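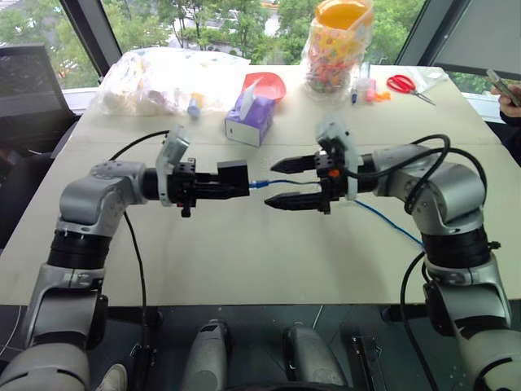 家の机に腕型ロボットを二台並べて組みたいのですが、机の奥行きや腕の間隔は、どこから決めていけばよいでしょうか。

まず二台の手先を机の真ん中で向かい合わせ、無理のない姿勢で届く場所を確かめて、そこから逆に根元の位置を決めるのが楽です。根元を先にねじ止めしてしまうと、たいてい後でやり直すことになります。

というお返事を、この冬だけで何度書いたかわかりません。同じようなご質問が続きましたので、共同工房ノムサイドで二本腕の機械を組みながら書きためた覚え書きを、少し整えて載せておきます。工具の話、ケーブルの話、机の話が行ったり来たりしますが、お茶でも飲みながら、いまご自分が困っているところだけ拾って読んでください。

仮置きに一晩かける

腕を台座に固定する前に、クランプで軽く留めただけの状態で一晩置いてみてください。夜に「よし、これだ」と思った配置が、翌朝コーヒーを持って眺めると妙に右に寄っていたりするものです。私の場合、最初の配置は左右の根元が近すぎて、肘どうしがぶつかりそうになるたびに手を引っこめていました。根元を280ミリ離したところでようやく落ち着きましたが、これは私の腕と私の机の話ですから、数字だけ真似なさらないように。腕の長さが違えば答えも違います。

仮置きのあいだは、電源を入れずに手で関節をそっと動かして、いちばん伸ばした姿勢、いちばん畳んだ姿勢、それから手先どうしを向かい合わせた姿勢の三つを試します。減速機の固い機種は手で無理に回さないでください。その場合は、説明書にある手動送りのいちばん遅い速度で動かします。

マスキングテープで机に印をつけるときは、日付ではなく記号を書いておくと後で話が通じやすくなります。うちでは丸、三角、四角です。「三角に戻して」のひと言で済むので、電話越しの相談でも助かりました。

机の継ぎ目はあなどらない

天板が二枚になっている机はよくありますね。私もずっと食卓を二つ寄せて使っていたのですが、この継ぎ目がなかなかの曲者で、爪を当ててやっとわかる程度の段差でも、細いコードの先やねじの頭がきれいに引っかかります。天板の裏から平らな金具で二枚をつなぎ、足のアジャスターで高さを合わせておくと、だいぶおとなしくなります。

それでも残る段差には、幅の広い養生テープを一枚。透明なものより、机の色に近いつや消しのものが向いています。貼る前に天板をアルコールで拭き、端を角丸に切っておくと、めくれてきません。ちょうどよい色が見つからないときは、無理に探さず白い紙テープで十分です。

足元も見てください。ロボットが急に向きを変えると、本体の重さよりも勢いのほうで机が動きます。私は滑り止めのゴムを全部の足に敷いて、それでもまだ動くので、机の下の棚に園芸用の砂袋を20キロぶん載せました。見た目は悪いのですが、効き目は確かでした。

ケーブルの余り方

組み立ての相談でいちばん多いのは、やはり配線です。

きっちり留めたくなるお気持ちは、よくわかります。私も几帳面に結束バンドで締めては、腕が伸びた瞬間にピンと張って、あわてて非常停止を押す、というのを繰り返しました。動く関節をまたぐところは、ふわっと弓なりに浮かせて、弓の両端だけを留めます。弓の大きさは、いちばん曲げたときに机をこすらず、いちばん伸ばしたときに張らないところ。手首まわりは特にゆったりと。

結束バンドは、試運転が終わるまで面ファスナー式を使ってください。切るタイプを使うのは最後の最後で結構です。工房のハンギョル・ソさんは荷造り用の綿テープを好んで使っていて、最初は半信半疑だったのですが、滑らず、跡も残らず、ほどくのも簡単で、いまでは私も真似をしています。

電源と信号は、できれば腕の別々の側を通します。どうしても一緒にしたいときは、色を変えておくだけでもずいぶん違います。黒ばかりで配線してしまった方は、両端に同じ色の毛糸をひと巻き。編み物をするご家族がいらしたら、端切れの毛糸を分けてもらってください。

肘の上に余りを丸めておくのは一時しのぎとしてはかまいませんが、丸めた輪の中に別の線を通さないこと。これをやると、一本だけ抜きたい夕方に、必ず泣きます。 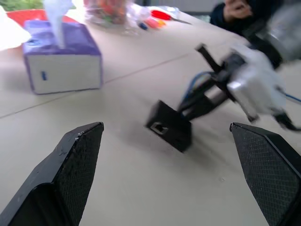 クインターナ工作通信　第7号

グリッパーの指先の手入れ

平行に開閉する指の内側には、たいてい細かな目のついた滑り止めが入っています。ここに木くずや紙の繊維が詰まると、同じ力でつかんでいるのに急に滑り出して、プログラムのせいかと何時間も悩むはめになります。疑う前に、まず掃除です。

道具は、使い古しの柔らかい歯ブラシと、ぬるま湯をほんの少し含ませた布。目に沿って一方向に払い、布で押さえて、あとは自然に乾かします。ドライヤーを当てると接着が緩むことがありますので、急いでいても我慢してください。溶剤は素材がはっきりするまで使いません。

指先の角にこすれた跡が増えてきたら、机に当たっている証拠かもしれません。原点を取り直すか、下げる高さをほんの少し控えめにします。私は名刺を一枚机に置き、その上に指先を下ろして、名刺がすっと抜ける高さを「底」に決めています。紙を二枚にしたり三枚にしたり、いろいろ試した末の一枚です。

細いものをつかむ練習

細いコードやひもは、見た目よりずっと難しい相手です。つまむ位置が指先に寄りすぎると逃げますし、奥まで入れると今度は放したときに引っかかって落ちません。指の先端から少し内側、と口で言うのは簡単なのですが、こればかりはご自分の指の形で確かめていただくしかありません。

片方の手でつかんで、もう片方の手に渡す、という動きを作るときは、渡す側が放すのを急がないこと。受け取る側が閉じてから、ひと呼吸。プログラムの上では短い待ち時間を一行入れるだけなのに、この一行があるとないとで、床に落としたコードを拾う回数がまるで違いました。

フマイラ・ジャドゥーンさんから教わったやり方も書いておきます。受け取る側の指を先に開いて待たせておき、動かすのは渡す側だけにするのです。両方いっぺんに近づけるほうが格好よく見えるものですから、私はつい欲ばっていたのですが、片方を止めたとたんに調整がぐんと楽になりました。慣れてから両方動かせばよいのですし、ずっと片方のままでも、誰にも叱られません。

練習には、色のはっきりしたコードをおすすめします。明るい机に白いコードでは、人の目でも見失います。くせのついた古いコードは、ひと晩まっすぐに吊るしておくと少し素直になりますよ。

カメラと窓の光

窓の近くは気持ちがよくて、私も作業はなるべく明るいところでしたいほうです。ただ、午前十時と午後三時では影の向きも濃さもすっかり変わってしまいますから、手首のカメラの明るさを朝に合わせたきりにしておくと、午後になってから急に見えが悪くなります。

薄手のレースカーテンを一枚引くのが、いちばん安上がりです。遮光カーテンで真っ暗にして照明を焚く方もいらっしゃいますが、部屋も暑くなりますし、気も滅入ります。カーテンをつけられない窓なら、トレーシングペーパーを画用紙のように広げて、窓枠に貼ってみてください。

それから、透明なもの。透明な袋や容器は、光を照り返したり向こう側が透けたりして、カメラにとってはなかなか厄介な相手です。初めのうちの練習台には、箱のように角のはっきりしたものを選んでおくと、気持ちがくじけません。慣れてきたら透明なものにも挑戦してみてください。失敗の仕方がいちいち違って、それはそれで面白いのです。

カメラのピントを固定するねじには、マニキュアをちょんと一滴。振動で少しずつ緩んでくるのを防げますし、はがすときは爪でぽろりと取れます。色は何でもかまいませんが、赤にしておくと、留めたかどうかがひと目でわかります。

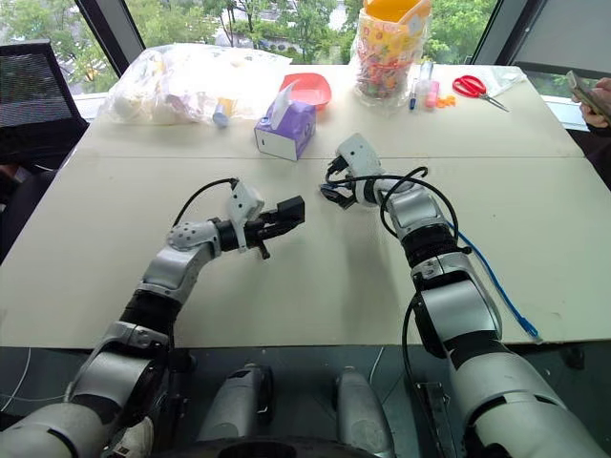

窓ぎわの作業台で、左右のグリッパーを向かい合わせたところ

試運転の日の段取り

試運転は、できれば二人で。一人が画面を見て、もう一人が非常停止のそばに立ちます。どちらが「動かします」と言うのかも先に決めておいてください。仲のよい者どうしほど、ここをうやむやにして始めてしまうものです。

速度はいちばん遅いところから始めます。じれったくて、つい上げたくなるのですが、遅いまま一往復、そのあと同じ動きをもう一往復。ケーブルのどこかが持ち上がったり、妙な音がしたりしないか、目と耳の両方で確かめます。私は一往復ごとに、弓なりにした線を横から見るようにしています。正面からだと張り具合がわかりません。

携帯で動画を撮っておくのもよいですね。ただし撮る人は腕の届かないところに。夢中になると、じりじり近づいてしまいますから、床にテープで線を引いておきます。首から下げるものは外し、ひらひらした袖はまくってください。足元をはう線は、壁際に寄せるか、平たいカバーをかぶせておくとつまずきません。

終わったら、腕を畳んだ姿勢に戻してから電源を切ります。機種によっては、切った瞬間に腕の力が抜けてすとんと落ちるものがありますので、初めての一回は、腕の下に畳んだ毛布を置いておくと安心です。

買ってよかったもの、なくても済んだもの

よかったものの筆頭は、磁石のついた小皿です。手首まわりのねじは小さくて、床に落とすとまず見つかりません。小皿は一枚を右腕用、もう一枚を左腕用と分けておくと、左右で長さの違うねじを取り違えずに済みます。

次に、柄の長い六角レンチ。短いもので肘の奥のねじに挑むと、四分の一回転ずつしか進まず、夕飯の支度に間に合わなくなります。先が球になったものは斜めからでも回せて便利ですが、最後の締めだけは、まっすぐな先のほうでどうぞ。

なくても済んだのは、専用の配線ダクトでした。3,000円ほど出して揃えたのに、動く部分には硬すぎて、いまは机の裏で延長コードを収める役をしています。まあ、役には立っているのです。

高いトルクドライバーも、毎週使うのでなければ、工房の備品を借りれば足ります。ノムサイドでは工具棚の上から二段目に入っていますので、使ったあとは目盛りをゼロに戻してから返してください。これは私からの、たってのお願いです。

いただいたお便りから

エヂヴァウド・ファグンヂスさんからは、台座の下に敷く板について。合板を二枚貼り合わせて使っていたところ、梅雨どきに少し反ってしまったそうです。反りが出ると、左右の腕の高さがじわじわずれて、渡す位置が合わなくなります。両面に同じ塗料を塗っておくと反りにくくなりますし、すでに反っている板は、裏返して重しを載せ、しばらく様子を見てください。それでも戻らなければ、惜しまず取り替えを。端材は腕を畳んだときの受け台になります。

もう一通、音のご相談もありました。集合住宅で夜に動かすと、階下に響かないかというものです。机の足のゴムに加えて、台座と天板のあいだにコルクのシートを一枚はさむと、低い唸りがいくらか和らぎます。ただし柔らかすぎる敷物は、手先の揺れがかえって大きくなりますから、薄めのものを。うちでは夜八時を過ぎたら電源を落として、その後は配線やラベル貼りのような静かな仕事をすることにしています。

ラベルといえば、書き忘れていました。コネクターにつける札は、差す側と受ける側の両方に同じ番号を書いてください。片方だけですと、抜いたあとで受け口を探して、机の下で懐中電灯をくわえることになります。油性ペンの字は指の脂で薄れてきますので、上から透明テープをひと巻きしておきます。

次号では、手先の交換と、外した部品のしまい方を取り上げるつもりです。お便りは工房の受付にある青い箱へどうぞ。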